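Bench Walkthrough Before Purchase: Two-Handed Cell, Brirna Room
Date: 20/11/2018
For: Molholm equipment plan, November round

Please take your time with this one, everybody. We would much rather find a problem now than after the order has gone in to Gritar!

1. Table and surface
Grid lines visible across the top: YES
Round holes at the back edge open: YES
Glare: NEEDS ATTENTION. The top is lovely and glossy, and it throws back light in several spots, right where the bowls get handled. I have put 200 dollars in the draft for a matte cover, and I'd be happy to hear of something cheaper.

2. Hands and reach
Both hands come in open on either side of the stack: YES
Clear space between fingertips and bowls at rest: YES
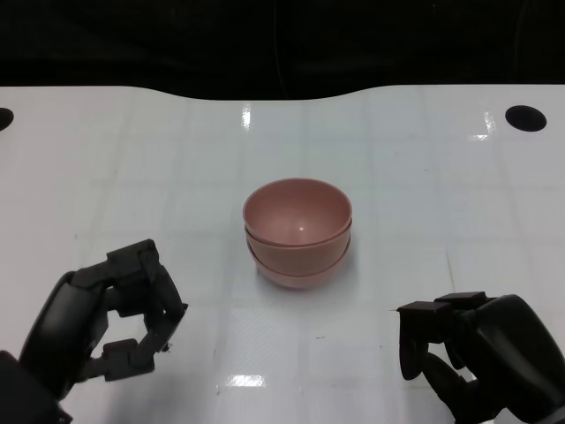 Spare fingertip pads are the item I keep going back and forth on. Peng quotes 86 dollars a set, and I would like two sets on the shelf before we start, plus one more if the budget line survives (fingers crossed). Please don't let these get folded into "miscellaneous" again, as they did last year.

3. Cables and arm
Cable over the right arm has slack: LOOK AGAIN. It loops up over the limb from the wrist, and I'd feel a good deal better with a proper clip or sleeve on it. Allow 20 dollars.
Screws on the finger faces: add to the monthly check, please.

4. Unstacking trial
One bowl standing on its own at the left, two still nested: YES
Finger over the rim of the top bowl: YES, and do check the rims for scuffs afterward. 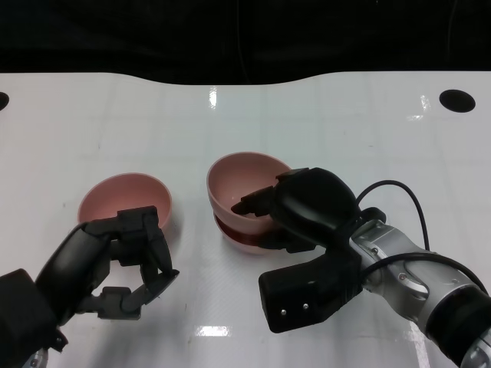
5. Money still to settle
Service visit, first year: 900 dollars, not yet approved
Emergency stop within arm's length of the operator: to be priced
Training for the second shift: ask Gritar whether it comes with the service visit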